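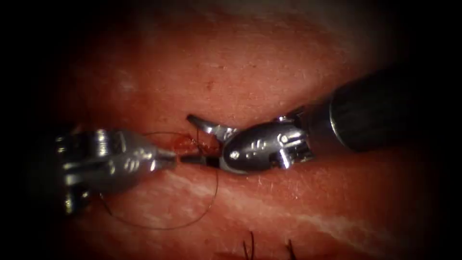 Opening (keep this part slow)

Good evening, everyone, and thank you for coming out to Wenosbridge on a cold night. I know the parking is not what it might be, so I appreciate every one of you. Tonight we're talking about magnesium – what it does, where to find it on your plate, and whether those bottles on the drugstore shelf are worth your money.

Say early on: I'm not here to sell anything. If you take medicine for your heart, your blood pressure or your bones, or if you have kidney trouble, please talk to your doctor or pharmacist before adding a supplement. I'll say it again at the end, and I hope you'll forgive me for that.

What magnesium does

Your muscles need it, your nerves need it, and your body uses it in making energy and keeping a steady heartbeat. More than half of what you carry is stored in your bones. The rest is mostly in muscle and soft tissue, with only a tiny bit in the blood, so a plain blood test can look fine while your stores are running a little low.

(Pause for questions. Last June someone asked about eyelid twitches and we lost ten very pleasant minutes. Twitches are common and usually come from tiredness or too much coffee.)

Food first

This is my favorite part, so watch the clock! Pumpkin seeds, almonds, cashews, black beans, spinach, oatmeal, brown rice, a baked potato with the skin on. Most of us have two or three of these in the kitchen already and simply don't think of them that way. When wheat is milled into white flour, a good share of the magnesium goes with the bran, and that's a nice reason to give whole wheat bread another try if you gave up on it years ago.

Pass around the Gistlow recipe cards here. There are 60 in the box, one per household please. The black bean soup is the one I make at home – I double the cumin and freeze half.

Supplements

Walk through the label slowly. I'll have the empty Wirar and Buschmann bottles on the table, and folks can come up and look afterward. Point out the word "elemental." It tells you how much actual magnesium you get, apart from whatever it is bound to.

Magnesium oxide is cheap, and less of it gets absorbed. Citrate is absorbed better but can loosen the bowels, which some people want and some people very much don't. Glycinate tends to be gentler on the stomach. Start low, take it with food, and keep it 2 hours or more away from certain antibiotics; your pharmacist can tell you which ones, and how far apart your own pills should be.

Sleep and leg cramps

Be kind here, people have strong feelings. Some studies on sleep look hopeful, but many were small. For ordinary nighttime leg cramps in older adults the results have been disappointing, even though plenty of folks swear by it.

Closing

Repeat the note about kidneys and medicines. Sign-up sheet for the cooking evening is by the coffee. Leave the lights on for the label table, and please bring the pens back.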